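Setting up a practice table for an arm: tips from the Benkirane shared shop
by King-fai Yeh

Filed under: Workshop, Shared spaces, Things with grippers

Last October I wrote up how to bolt an arm to something heavy enough that it wouldn't walk. Several of you wrote in to ask what comes next. What comes next is a table with household stuff on it, and a long stretch of your life spent watching a machine think about a pot.

We call our build Jorkodmont. The name came with the shelf label and we never got around to a better one. These tips are for anybody putting an arm over a table in a garage, a spare room or a shop shared with people who would like to use the drill press in peace.

Pick the table before you pick the tasks

Wood top, metal legs, no wobble. If you can rock it with one finger, the arm will find that out too, generally on the day you have company. Shim the short leg with something that won't squash. Folded cardboard works for one afternoon and then becomes a variable.

Leave the top matte. I once waxed ours, feeling virtuous, and spent the evening watching a toy glide gracefully away from the gripper like it had somewhere to be. Going over it with 300 grit put things right.

Mark the floor

Put colored tape brackets on the floor to show where things stand. Somebody will move the table to sweep. They mean well. They will put it back a thumb's width off and your saved positions will all be wrong in the same direction, which at least is tidy.

Use tape that comes up clean, and press the corners down hard. Curled corners collect hair.

Choose objects that can take a fall

Start with soft and silly. Plush toys are good: light, forgiving and hard to hurt. Plastic or foam toy vegetables are good too, particularly anything long with a bumpy surface. Real vegetables are an education you can get elsewhere.

A dishcloth is the hardest item you'll put out, and it looks like the easiest. It never has the same shape twice. Pick a loud color so that you and the camera can agree on where it ends. Drop it from chest height and leave it how it lands. If you smooth it out first, you're teaching the arm to work for a hotel.

Small drawers are worth the bother. Choose one with a round knob and check that it slides easily before you blame the software. Rub a candle stub on the runners if it sticks. I blamed the software for a weekend.

Shiny cookware goes last

Polished metal reflects the windows, the lights, the gripper and you, standing there with your arms folded. The depth reading may come back full of holes. A few things that have helped:

Turn the lamp away from the pot and bounce it off a wall.

Try a session after dark with steady lighting, and compare it with the daytime one before changing anything else.

Wipe off fingerprints, or leave them all on. Half-wiped is the worst of both.

Set your down limit over the bare tabletop first, then set a separate one for the inside of a bowl. They are different heights. I mention this for a reader who knows who he is, and it's me.

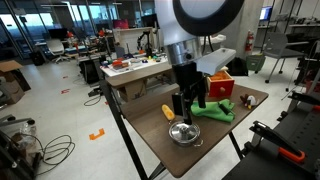
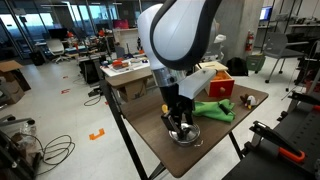 Cookware at the front of the table. First picture: gripper just above the lidded pot. Second: fingers down in the metal bowl.

Lids, rims and loop handles

Loop handles that hang off the side of a pot are lovely for people and a nuisance for two straight fingers. Come in from above, well clear of the loop, and approach slowly for the last stretch. If a finger catches the ring on the way up, the whole pot comes along for the ride and the lid makes its own plans.

For lids, practice the lift by hand with kitchen tongs first. You'll notice how much you twist your wrist without meaning to. The arm only twists if you ask.

Reaching into a bowl, open the fingers before you go below the rim. It sounds too simple to write down. Write it down.

Thin rubber on the fingertips helps with metal. Glue it, let it sit overnight, trim the edges with a sharp blade. We tried a ready-made pair of sleeves from Gornon and they were fine, though they left a faint smell of bicycle.

Cables, the real hobby

You may think you're building a robot. You're mostly managing cable. Coil the slack and keep it off to the side you don't walk on, and leave enough loose at the arm end that full reach doesn't pull anything tight. Test this with the power off by moving the arm to its worst corner by hand, if yours allows it.

Label both ends. Do it on the day you plug them in, when you are still the kind of person who remembers.

I keep meaning to put ours in a floor channel. A member over from the Lulilport shop told me theirs has been in one since spring, and I'm happy for them.

Clamps

Buy more clamps. Get the ones with bright handles so you can find them, and so you can see from across the room whether one has been borrowed off your stand. A clamp holding nothing in particular is a spare. A missing clamp is a surprise.

Check them for tightness at the start of each session. Vibration is patient.

Where you stand

Keep the stop button on the side of your better hand, and keep your hand near it. Don't reach over the table to fix the cloth while the arm is live, however badly the cloth needs fixing. Pause it, step in, step back, start again. After 100 tries you'll be tempted to skip the pause. That's the try to watch out for.

Know where the extinguisher is as well, and keep the path to it clear of boxes. Boxes breed in a shop.

Keeping a log

Paper beats the laptop for this. One line per try: what was out, what you asked for, what you got. "Missed" is a perfectly good entry. So is "?" We're on line 977 of ours and the question marks are thinning out a little.

Note changes in lighting, fingertip rubber and table position on their own line with a box drawn around it. When everything goes wrong some Thursday, that box is the first place to look.

And put the toys away in a lidded bin when you're done. Ours lost an ear to a visiting beagle, and I spent 3 evenings sewing on a replacement that the gripper now prefers to grab above anything else on the table.

Next up: quieting a compressor without annoying the people upstairs more than the compressor does. Send me your failures.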